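4.2 Thread handling as a limit case

Folding and sorting on the Sesel bench tolerate errors of several millimetres. Suturing does not, and we include it to bound what the Olletel controller can be asked to do. Of 396 trials, 60 involved thread; 17 of these ended in a dropped needle. Figure 3 shows a curved needle held in a silver instrument, with the black grasper open and a taut thread between them.
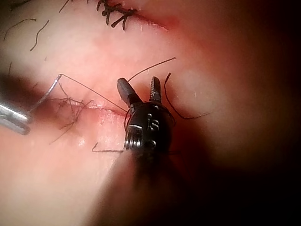
Figure 3. Open grasper, needle and thread, with knotted sutures along the upper incision.

Slack thread remains the harder case, as its shape must be estimated again after each pull.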